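3.2 Small purchases and the household diary

The diary part of the study ran in Stodov and Prurach through August. Each of the 105 households was asked to write down every item of food or drink bought outside the main weekly shop, with the price, the place of purchase and the time of day. Entries were made by hand and collected by Szabolcs Győri at the end of the month. After duplicates were removed, 3176 entries remained.

Snacks and bottled items made up a larger part of the entries than in the earlier Mikbridge survey. We put this down partly to the method. The Mikbridge households kept till receipts, and purchases from kiosks and market stalls often come without one. Diaries catch more of these, although they depend on people remembering to write.
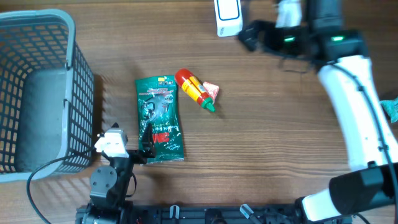
Figure 2. Small packaged items and a grey plastic basket on a wooden tabletop.

Entries were coded by type of packaging first and by contents second. Where a diary gave only a brand or a pet name for a product, the coder rang the household. Margit Medve recoded a sample of 30 diaries without sight of the first codes. Most disagreements concerned drinks that could be counted either as a treat or as part of a meal, and we kept the first code in those cases.

Time of day mattered more than expected. In Stodov, purchases gathered in the hour after school closed, while in Prurach they were spread across the evening. The Kozma market, open until late, may explain part of the difference. Prices are treated separately in section 4.

Comments

medve_reader: Is the coding sheet available anywhere? I could not find it in the appendix.

T. in Prurach: The market shuts earlier in winter, so the evening pattern may not hold all year.

pantrynotes: Useful section. I would like to see the receipt and diary methods tried on the same households.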